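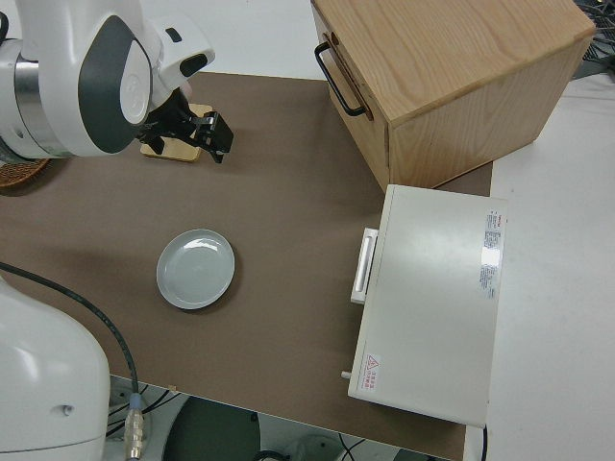 Pladstead Rainfall Records

Daily rainfall readings from the gauges at Pladstead, Inora and Cillent, typed up from the paper logs.

Files

readings.csv has one row per gauge per day. gauges.csv has one row for each of the 3 gauges, with its elevation and the month it was installed.

Columns in readings.csv

gauge: name of the gauge
day: year, month, day
rain_mm: total for the 24 hours ending at 9 a.m.
flag: blank, E (estimated) or M (missing)

Known problems

163 rows are flagged M. Most are from Cillent, where the funnel was blocked for much of one October. 37 rows are flagged E and were filled in from the Inora gauge. Snow was melted before measuring, but the logs don't say on which days.

Changes

Version 2, 14 August 2024: fixed swapped columns in gauges.csv.

License

Free to use with credit to the Saludo Weather Group.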